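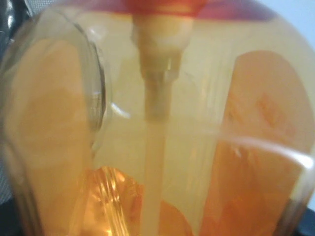
Questions from the packing floor: the new arms on Lines 1 and 2

Updated in March. Replaces the sheet handed out at the shift meetings. If your question isn't covered, ask your line lead or write to Tsegereda Bogale in the Willton site office.

What are the arms going to do?

They pick filled pump bottles off the infeed table and set them upright in the case trays. That is the whole job for now. Filling, capping and labeling stay as they are, and so does palletizing.

Why pump bottles first?

They are the item people on the line have complained about most. The heads are wider than the necks, they catch on each other, and the person packing has to turn most of them by hand before they go in the tray. The wrist and thumb reports from last year came mostly from this station.

Which products are included?

The Koloneo hand soaps and lotions in clear bottles. Refill pouches and the Schouten gift sets will still be packed by hand. We have no date for changing that.

How many arms are there?

Four, two on each line. Each pair works inside its own fenced cell.

Will anyone lose their job?

No one is being let go because of this project. The packing stations on Lines 1 and 2 will need fewer people per shift, and those people are being moved to kitting, quality checks or cell operation. Agency hours will go down in the summer. We would rather say that now than have you hear it later.

Will my pay change?

Your base rate stays the same if you are moved. Cell operators get a higher rate once they are signed off. The piece bonus on Lines 1 and 2 ends when the cells go live and is replaced by a flat shift bonus. Payroll will send each person their own figures before the switch.

How do I become a cell operator?

Put your name on the list outside the break room. Training takes 20 hours, all on paid time, and you don't need any computer background. You will learn how to start and stop the cell, clear a jam, change a gripper pad and read the fault screen. People already on Lines 1 and 2 get first places. After that it opens to the rest of the floor.

Can the arms handle a clear bottle?

Usually. Clear plastic is harder for the cameras than a solid color – light bounces off the walls, and the liquid bends whatever is behind it. The Pritthorpe trial ran 2000 bottles, and 108 of them had to be picked again or moved by a person. Most of those were bottles standing too close together, so the infeed guides have been changed to space them out.

What happens when an arm can't pick a bottle?

It tries once more, then sends the bottle to the reject lane. The operator takes it from there. Do not reach through the fence for it.

Do the cameras record us?

The wrist cameras point at the gripper and whatever it is picking up. Footage is kept for fault finding and is not used for attendance, discipline or performance reviews. That is written into the site agreement, and your rep has a copy.

Who do I tell about a leak?

Stop the cell and call your line lead. Spilled soap inside the fence is cleaned up with the power locked out, the same as on the fillers.

Can I see a cell running before it starts on my line?

Yes. There is a demonstration every Thursday at the end of first shift. Second shift can come in early for it and will be paid for the time.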